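Keogh on testing before the Drerness regatta

Treasa Keogh runs medical screening for the Homerport rowing centre, where 148 athletes and staff are due to arrive before the 15th May training block. Each will be tested for respiratory infection on entry and again eight days later.

"The second test is the one that finds people," she said. "Someone who picked it up on the train will usually be clear at the gate."

Swabs go to the Hudec laboratory in two batches a day. Keogh said the centre had budgeted for 2860 tests up to the end of August, which covers both squads and the visiting coaches but leaves no margin for a repeat of the full programme.

Crews are housed by boat. If one rower tests positive, the whole boat stops training on the water and moves to single rooms until the next result. Last season 18 rowers were held back under this rule, and several coaches objected.

"They wanted it done by seat, with a substitute put in," Keogh said. "An eight shares a minibus, a table and a changing room. I can't separate the seats."

Results are entered in Stovum, the centre's records system, and only the medical staff can open them. Coaches are told whether an athlete is fit to train. Keogh would like the same rule applied at Drerness, where race officials currently receive the full list.
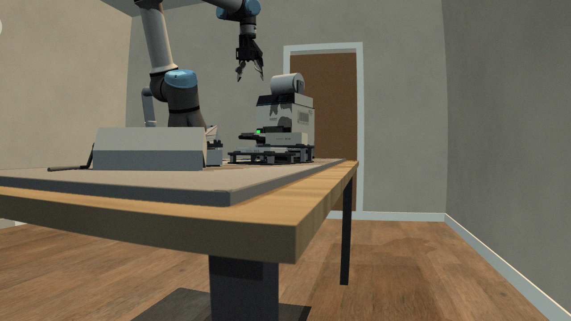 Entry rules for visiting crews

Visiting crews must send their last test results to the medical office before travelling. Coxes are included.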